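My Week as a Very Slow Pair of Hands

By the time I got my coffee, Esben Toft had already recorded 11 tries at the same thing and thrown out four of them. It was a little after eight in the morning, in May, and he was in a mood I would come to know well over the next few days: cheerful, mumbling, slightly annoyed at a piece of paper.

I'd come to Karow to find out where robots get their lessons. I had pictured programmers, I guess, lots of typing. What they do at Karow is closer to teaching a kid to tie shoes by holding the kid's hands. A person steers the arm through a small chore, the computer saves every bit of the motion along with the video, and then you do it again. And again! When there's a big enough pile, the pile goes into a learning program, which tries to work out what all those tries have in common.

The chore that week was paper. Bring the gripper to a plain white sheet lying on the table, get hold of it near the edge, move it. I do that a hundred times a day without looking (so do you), and it took me most of a morning to get the fingers anywhere near where I wanted them.

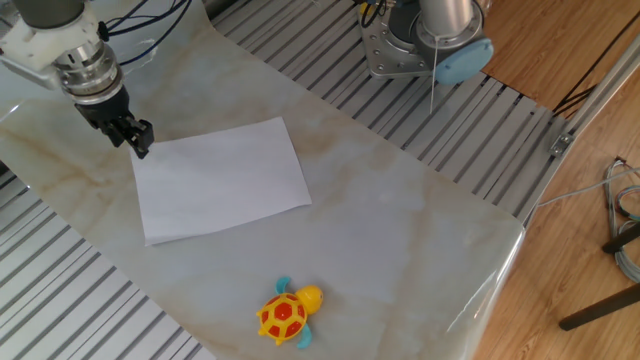

Why paper is awful

Paper has no sides to grab. A cup, a block, a shoe, they all stick up and give you something to close on. A sheet just lies there, and if you come in too high you pinch air, and if you come in too low you're pushing a very expensive arm into a table. Esben's trick is to stop just above the sheet, wait one breath, and only then go down. He calls it parking. My parking was terrible. I'd drift left, fix it, drift right, fix that, and all of my dithering would be sitting there in the recording.

"It'll learn the dithering too," he told me. "It thinks you meant it."

That's the part that stuck with me. The learning program has no idea what you were trying to do, only what you did. If I scratch my nose in the middle of a try and the arm hangs there for two seconds, then as far as the robot knows, that's a step. So a bad try gets tossed, and the tossing turns out to be half the job. Karow wants 3000 good ones before they train on this chore, and they had 900 when I showed up.

Sameness is the other enemy. You'd think you would want every try to be neat and identical, and I kept squaring up my sheet like I was setting a table for my mother-in-law. Esben kept coming over and knocking it crooked. A robot that has only ever seen straight paper can get lost over a tilted sheet, so you tilt it, you slide it, you use one with a few wrinkles. You leave other stuff lying around too, so it figures out what to ignore.
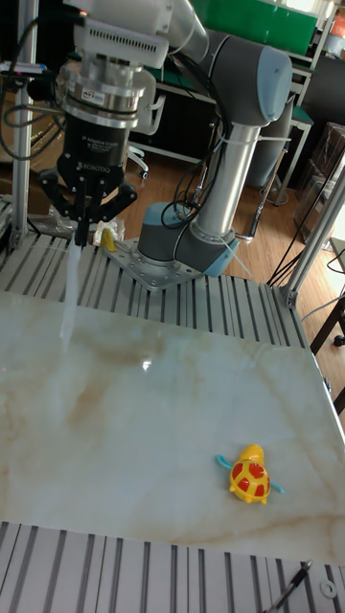

I got better at it by the second day, though better is a generous word. My first thirteen tries that morning gave us five keepers, and I was so proud I called my husband. The steering is oddly tiring. You aren't lifting anything, you're barely moving, but you're concentrating like you're backing a trailer down a boat ramp, and by eleven my shoulders were up around my ears. The regulars switch off every half hour. They also eat a shocking amount of licorice.

The software they record with is called Wundmont, and it has one feature I'd like for my own life, a big key that marks the last try as garbage. No reason needed, you just hit it and move on. Esben hits it fast. I'd sit there pleading my case ("but it was fine until the end!") and he'd already be setting up the next one.

We argued a bit about what counts as good. Say the gripper comes down in the wrong spot, backs off, and gets it right the second time. I would have thrown that out. Esben likes to keep a few, so the robot has seen what recovering from a mistake looks like. But only a few, and only when the fix is clean. He keeps those in a folder of their own, and he's fussier about that folder than any other. 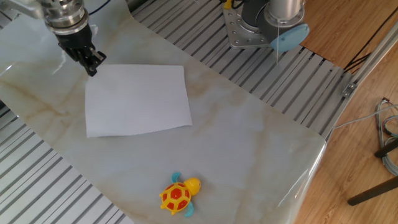 Fingertips over the corner of the sheet, with the toy turtle nearby.

Let me say something about the turtle, as I got attached to it. It's small, yellow and red with blue flippers, and in these tries its whole job is to be left alone. It's one of the things the robot is supposed to ignore. Between tries I'd turn it a little or scoot it over, and I started talking to it, mostly to complain about my parking. A later round of lessons will make the turtle the thing to pick up, and I felt a bit bad about missing its big moment.

I asked whether all this could be done in a simulator, which is what my brother-in-law had told me to ask. Some of it can, Esben said, and they do some, but he finds pretend paper too well behaved. Real sheets curl when they feel like it. The light changes after lunch. He also had a long story about Robichaud, the last place he worked, where they'd trained an arm entirely on tries from one very tidy man and it fell to pieces the minute anybody else set the table. I think that's why he was so happy to have me there, being clumsy in my own way.

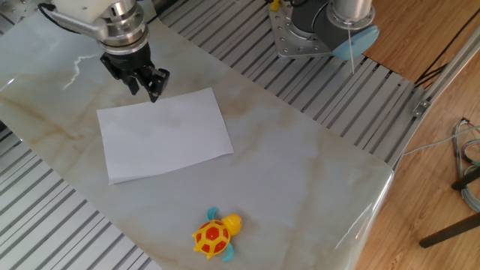 On my last afternoon they let me watch a trained version go. It wasn't the real one, just a test run built on whatever had been saved so far, and Esben warned me not to expect much. It missed twice. On the third go it came in over the paper, and it stopped. It parked! Then it went down, closed, and got the edge.

I would love to tell you I recognized my own style in there. Esben says you can't, that it all gets mixed together like soup. But there was a tiny wobble to the left right before it went down, and I know that wobble. I've asked him to check how many of my tries made it through, and he's promised me a number once the Kurner people, who are paying for the paper project, have gone through the set. He did write last week to say they'd passed two thousand. They've got a new person on the morning shift, and she's already better at it than I was.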